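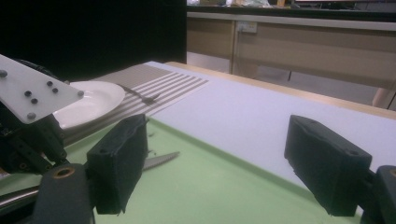
Black fingers, wide gap.

I keep reading that you have to soak lentils overnight or your stomach will pay for it. I don't buy it. My neighbor Nermin Özkan swears by the soak, so in October I made her red lentil soup both ways, same pot, same onions, 30 minutes each. I couldn't taste a difference - and my stomach had no opinion either. She says I used too much cumin to tell. Maybe. I'm still skipping the soak, at least for the red ones.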